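My grandmother wrote letters the way other people cook, a little every day and always too much, and I've been trying to get back into the habit since June. So far I've sent 35 (some of them very short, I'll admit!) and had 4 answers, the longest from my old neighbor Ekow Gbeho, who filled nearly 600 words with news of his tomatoes — I read it twice over coffee.
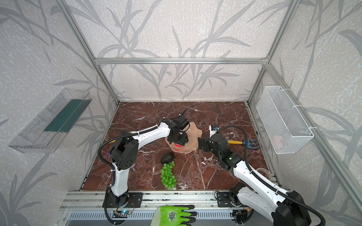
I still can't find a pen that doesn't smear under my left hand, so if you have a favorite, please write and tell me.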